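3.2 What people do with the appliance money

I should say up front that I didn't set out to write about washing, cooking or keeping things cold. My question was how renters in Fadham and Villard budget for the big, dull household purchases, and whether they treat that money differently from the rest of their pay. But once Mi-kyung Maeng and I started going through the diaries (119 households, each keeping one through June), the appliance fund was on nearly every second page, so it gets its own section.

The first thing I noticed was how many names people have for it. We'd expected "savings" or "emergency money", and we got the boring jar, the white goods tin and, my favourite, the Thing Fund. People who gave it a name dipped into it less. I wouldn't lean on that too hard, as the namers were also the ones with steadier hours, but the pattern held up in both towns and I was pretty chuffed to see it.
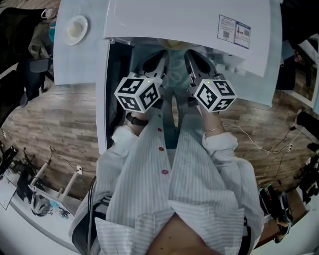
Figure 2. Reaching into an open white unit with two hand-held grippers.

The typical target was $900. I asked a few diarists where that number came from and got a shrug most times. One woman in Villard told me it was what her mum always said a decent one cost, and she'd never thought to check if it had gone up! Those anchors matter, I think, more than the earlier literature on rental budgeting allows for. A household that hits its target stops putting money away, even when the target is years out of date, and then comes up short at the counter.

Where the money sat was a bit of a surprise too. Of the 119 households, 77 kept it in the same account as the groceries and just remembered how much was "spoken for". The rest used a separate account, cash at home, or one of the little pots in the Flinance app.

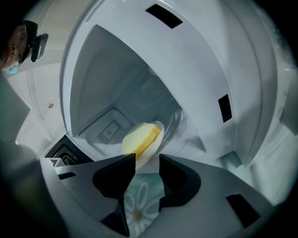 Remembering works better than you'd think - right up until two bills land in the same fortnight. Then the spoken-for amount gets fuzzy, and the diaries turn into a kind of negotiation between whoever does the shopping and whoever does the rent. Mi-kyung coded these entries separately and we come back to them in 3.4, where I compare them with the Yeo interviews.

I'd add one caution. Our diarists knew we'd be reading, and a couple told me they'd tidied up their spending a little for our benefit, so treat the dipping rates as the low end.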